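Old phones, new drawers: what people do with a handset they've stopped using

Project report, second-year Product Lifecycles module
Golshifteh Khosravi
May 2022

Why I picked this

I have moved house three times since starting my course, and every time I have carried the same shoebox of dead phones with me. Two of them don't even have batteries in. When we were told to choose an everyday object and follow it past the point where its owner loses interest, I knew what mine would be before I'd left the room!

My question was fairly simple to begin with. If somebody has an old phone at home and says they mean to sell it or hand it in, what stops them? I'd assumed it would be worry about photos and passwords being left on it. That did come up, but far less than I thought it would, and a lot of the report ended up being about parcels instead (I'll get to that).

How I went about it

I talked to 27 people in Letville, mostly students in my halls and their families, plus a handful of people I met at the Saturday-style repair table in the library foyer. Everybody got the same short set of questions, and then I let them ramble. I recorded the chats on my own phone and typed them up in the evenings, which took ages. The full typed-up notes come to 3391 lines and I have put them in the appendix folder, with names taken out.

I also asked people whether they still had the box the phone came in. I only added that one because my tutor, Arūnas Jankauskaitė, happened to mention that he keeps all of his in the loft, and I'm so glad I did, as it was the question people had the most to say about. One woman went upstairs to fetch hers and came back down with a stack up to her chin.

The second part was practical. I wanted to try packing phones for posting myself and keep a diary of it, so that I wasn't just writing down other people's grumbles. I did this over a few afternoons with handsets lent to me by friends, following the instructions from a small trade-in firm called Reltemeck, who were kind enough to send me their packing sheet.

What people told me

Nearly everyone had at least one phone at home they didn't use. The reasons they gave were a real jumble. Some were keeping it as a spare, some had forgotten the passcode, and one lad was hanging on to his because his gran's voicemails were on it, and I didn't push him any further on that. Quite a few had got as far as asking for a price online and then stopped.

When I asked the ones who'd stopped what had happened next, the answer was usually something like "I needed to find a box". They hadn't got tape, or they'd got tape and no scissors, or the padded envelope was too small and they didn't fancy buying another. It sounds daft written down, but I heard versions of it again and again. A retired postman I spoke to wasn't surprised in the slightest. He told me half his street used to ask him for packaging.
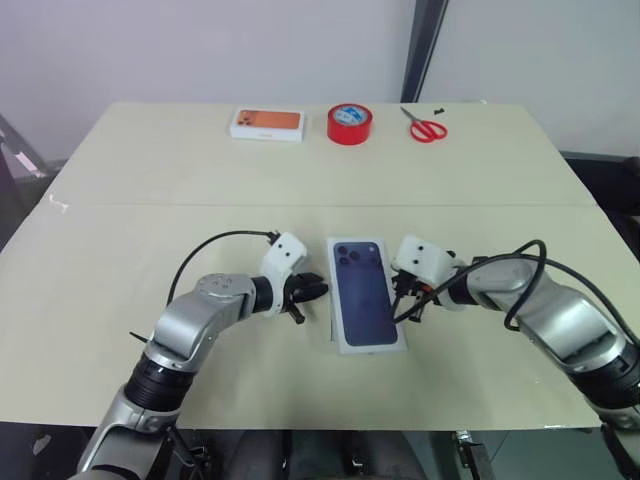

Packing turned out to be the part of the project I enjoyed most, and also the part I was worst at. My first go was on my bed with a blunt pair of nail scissors, and the tape stuck to the duvet cover. After that I wrote myself a rule that everything had to be on a table before I touched the phone. The basics don't take up much room: a phone box, a roll of red tape and red-handled scissors fit on one tabletop with plenty of space left over. I'd tell anyone to put the tape and scissors towards the back like that and keep the near side for the box, so you aren't leaning on the roll while you fold. Coloured tape is worth having too. I'd been using clear stuff and spent half my life picking at it with a fingernail looking for the end.

The other thing I learned was about the phone boxes themselves. They're lovely to hold, and a lot of them have a big picture of the phone on the lid, so they look far too nice to throw out. That's exactly what people said in the interviews. They're no good as an outer parcel, though. The Reltemeck sheet asks for a plain outer carton with the phone box inside it, and I agree with them. If I were posting something worth having, I wouldn't want its portrait on the front!

What I would change

My sample was too lopsided. I spoke to loads of people my own age and only 5 who were over sixty, and those were some of the best conversations I had. If I did it again I'd begin with the older group and work back. I'd also ask about chargers. I left them out to keep things tidy and then every single chat drifted on to chargers anyway.

I'm less sure about the diary. I think it was useful, but I got quicker as I went along, so the later entries don't really stand for somebody doing it for the first time. Next October's group are welcome to my blank diary sheets if they want to carry it on with people who've never posted a phone before.

A small suggestion

The local shop, Žukauskas, already takes in parcels. I went in and asked whether they'd consider leaving a table free with tape and scissors on it, so people could bring a phone in loose and pack it there. The manager was friendly about it and wanted to know who'd pay for the tape, which is fair enough. I've drafted a one-page note for them and it's at the back of the appendix, after the question sheet.

As for the shoebox, I've packed up two of the phones so far. The third is an old Plumia with a cracked corner and I still can't remember the passcode.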